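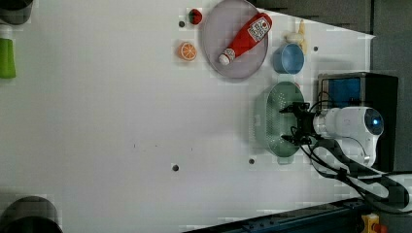
Subject: Re: [oltmont-preserving] Ketchup that will not thicken

Hussam,

I read your message at breakfast and laughed, then remembered that my first batch ended up as a very expensive soup, and stopped laughing. Your message is quoted further down for those who delete everything on arrival.

First, the tomatoes. You don't name the variety until the end, and it's the whole story. Jematico is a lovely slicer. It's also mostly water held in by good manners. I grew a row of them two summers ago and they split if you looked at them with any kind of purpose. On a sandwich, wonderful. In a ketchup pot, you're boiling off a lake.

Paste tomatoes get you there in half the time. If you already have a freezer full of Jematico, as you apparently do, let them thaw overnight in a colander over a bowl. A surprising amount of thin pink liquid will run out, and you can use it for soup or rice or for showing your family what you've been up against. Slip the skins off while you're at it. They come away like wet socks.

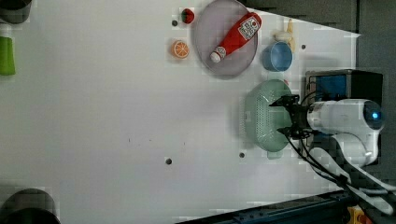 Then there's the pot. You said you used the tall one because it was the big one. I did the same for years. Steam leaves from the top of the liquid, and a tall narrow pot has hardly any top. Split the batch between two wide pans and you'll be in bed before midnight. My sister-in-law swears by a roasting pan in the oven, door cracked open, stir every half hour. I've tried it and it does work, though the kitchen smells of hot vinegar until the following weekend and the cat moved in with the neighbors.

On the subject of scorching: yes, it'll happen at the end, and yes, it'll happen during the one phone call you take all evening. Sugar goes in late. I put mine in when the spoon starts to leave a trail that closes up slowly. Before that it does nothing for you except stick. The spices can go in early, tied up in cloth, and the cloth should be tied better than mine was the year we all ate around the cloves.

About the Predmont mill. I have the same one, the older kind with the screw that falls into the sink. Use the fine screen, and run the pulp through a second time after an hour of cooking. The thin stuff on top and the solids underneath stop arguing with each other once you do that. If the handle goes stiff, back it up half a turn. Don't do what I did, which was lean on it.

I'm going to disagree with you about cornstarch. I know your uncle does it. Keep it out of anything that's going on a shelf. If a jar is going straight in the fridge and you plan to eat it by the end of the month, that's between you and your uncle.

Here's the original, for the archive:

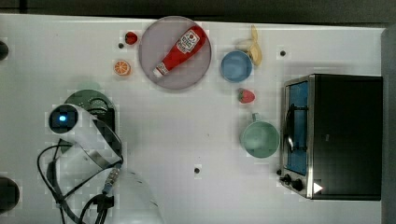 Posted by Hussam Sayegh to oltmont-preserving, March, 9:16 p.m.

> Hello all,
>
> I am writing from beside the stove, where I have lived
> since lunch. I started with 16 pounds of tomatoes out of
> the freezer because we need the freezer space. I now have
> a pot of something red that pours like tea.
>
> The recipe says "simmer until thick, stirring often." I
> have stirred often. I have stirred so often that my elbow
> has opinions. It has gone down by maybe a third, and the
> bottom has caught once already, so there is a slight
> campfire note.
>
> I put everything through the Predmont, coarse screen. Vinegar
> is in, sugar is in, onions are in. The cinnamon stick is in
> there somewhere. I used the tall stockpot as it was the only
> thing that would hold it all.
>
> My uncle says a few spoons of cornstarch and go to bed. The
> kids say we could buy a bottle. I'd like a third option.
>
> The tomatoes are Jematico, if that matters.
>
> Hussam

It matters, Hussam.

As for the kids, I'd let them have that one. Mine were raised on homemade and left for college with a deep and lasting loyalty to the squeeze bottle. I've made my peace with it. What I make now is for grown-ups and meatloaf, and I've stopped putting it on the table next to the store kind, where it always lost.

A word on jars while I'm here. Alcaraz Hardware has half-pints back in stock, in the aisle with the birdseed for reasons of their own. Ketchup in quarts is a mistake you make once. You open it, you use two spoonfuls, and then it sits in the refrigerator door looking at you until fall.

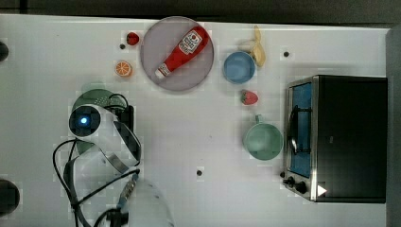
Someone also wrote to me off-list with a question that may as well go to everyone.

Can I cut the vinegar in half if the ketchup tastes too sharp?

Leave the vinegar as the tested recipe has it if you're canning, and add a little more sugar instead. The sharpness settles down after a few weeks in the jar. If you really want less vinegar, keep that batch in the fridge or freezer.

I've got one wide pan to lend, enamel, chipped on one handle. It's on my porch. Bring it back with or without ketchup in it.

Back issues of the list are still at the old address until I work out the new one.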